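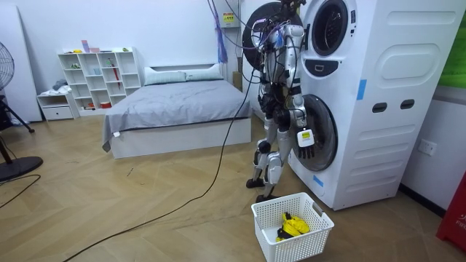

Shared workshop build: biped with laundry task, upper drum reach problems
Kikum forums > Builds > Legged and humanoid

senad_k
Continuing from the December thread, which got locked. Hardware is unchanged apart from the wrists. Both legs are standing on the position controller with the knees slightly bent, and the overhead bundle is still there for power and signal. The job is basket to drum, one garment per cycle, no folding, no detergent.

Open problems, in the order they annoy me:

1. Loop rate. The arm bus was specified for 500 Hz and I measure 407 with both hands on it. With one hand unplugged it goes to 418, so the hands are not the main load.
2. Cable drag. The bundle pulls on the torso when the arm goes up, and the balance controller reads that as a push.
3. Release. Cloth goes past the gasket and then part of it comes back out with the fingers.

Logs are on the Flunstead share for anyone with an account.

travileck_rob
Regarding 1, what is the frame layout? If every joint reports position, velocity, torque and temperature every tick, you are saturating it with data you don't use. Temperature at 2 Hz is plenty.

senad_k
Position, velocity, torque. Temperature is already on a slow frame. I can drop torque on the fingers but I use it for grasp detection.

ffion_dafis
You don't need finger torque for cloth. Commanded minus actual position gives you the same yes/no answer. I ran a Sayce hand that way for a whole winter and the false positive rate was lower than with the torque channel, which drifts.

travileck_rob
It drifts if you never re-zero it. Different hand, different drift. I would not generalize from a Sayce.

ffion_dafis
I would, for a yes/no signal. For force control, no.
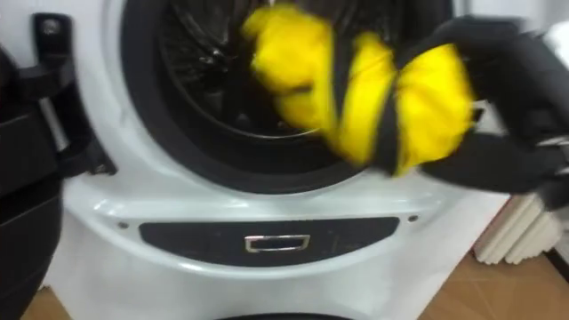 Page 19

senad_k
Test notes from 2020-06-19, release behavior only. The yellow piece with the black bands is the worst garment I have. It bunches into two lumps, and the lump nearer the fingers is the one that comes back out. The other lump goes over the gasket without trouble.

What I changed: the fingers now open in two stages with a pause, and the wrist backs out along the approach line. Before this the wrist moved sideways during opening and dragged the fabric along. Pause length is a parameter. Too short and the fabric still hooks on a fingertip.

mlb_bench
Have you tried pushing with closed fingers after release? Open, back out a little, close, push. It costs one extra motion and you can drop the pause.

senad_k
Tried it on the old wrist. The fist caught the gasket lip and the arm faulted on following error. Could be worth repeating with lower stiffness.

travileck_rob
Please cap the torque before repeating it. Seal kits for these are a pain to fit.

ffion_dafis
Agree with the cap. Disagree with the push. A push hides a bad grasp. If you pick up the garment nearer its middle you get less of a tail on the finger side.

mlb_bench
Finding the middle of a crumpled garment in a basket is the hard part of that sentence. 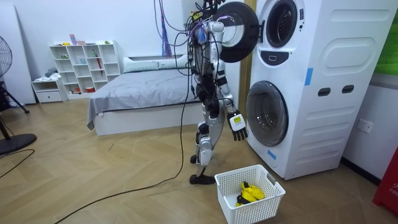 senad_k
On cable drag. The side the bundle hangs on matters more than its weight. With one arm raised toward the upper machine the red and black wires bunch against the shoulder and the slack on that side is gone. I measured the torso pitch offset as the arm went up and it tracks shoulder angle almost linearly until the bundle touches the housing, then it jumps.

Options I have considered:
a) feedforward table on shoulder angle
b) longer bundle with a swivel at the top
c) move the arm power down to the floor cable

I prefer (c) but the floor cable already runs across the boards and a foot will find it one day.

travileck_rob
(b). Mechanical fix for a mechanical problem. A feedforward table is valid until someone re-ties the bundle.

mlb_bench
(a) tonight, (b) when the swivel arrives. They aren't exclusive.

travileck_rob
Temporary tables become permanent. I have a 2000-line config file that proves it.

ffion_dafis
Is the upper door position fixed in your map, or detected? It swings out right next to the upper body. I'd want a keep-out volume there before tuning anything.

senad_k
Fixed, fully open only. If the door is at any other angle the planner doesn't know. Keep-out volume is on the list. 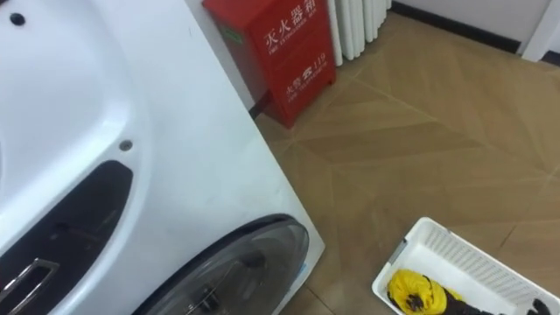

senad_k
Basket detection next. The basket is white, the machine is white and the radiator is white, so thresholding on color was never going to work for the rim. I segment the floor first and take the basket as whatever interrupts the plank pattern. The perforated side leaks floor color through the holes and breaks the mask up, so there is a closing operation after it. The black garment also gets lost against the dark panel and door glass if the region of interest is too wide.

mlb_bench
Put a fiducial on the basket.

senad_k
I'd like it to work with other baskets.

mlb_bench
Then put a fiducial on the other baskets.

ffion_dafis
Depth would settle the rim. What's the minimum range on the head unit?

senad_k
Rim is inside it when the torso leans forward. Upright it's fine. I'll do the detection upright and hold the pose estimate through the lean.

travileck_rob
Holding the estimate assumes the feet don't shift. Do you have a check for that?

senad_k
Only leg odometry. Will log it against the floor seams and post the numbers.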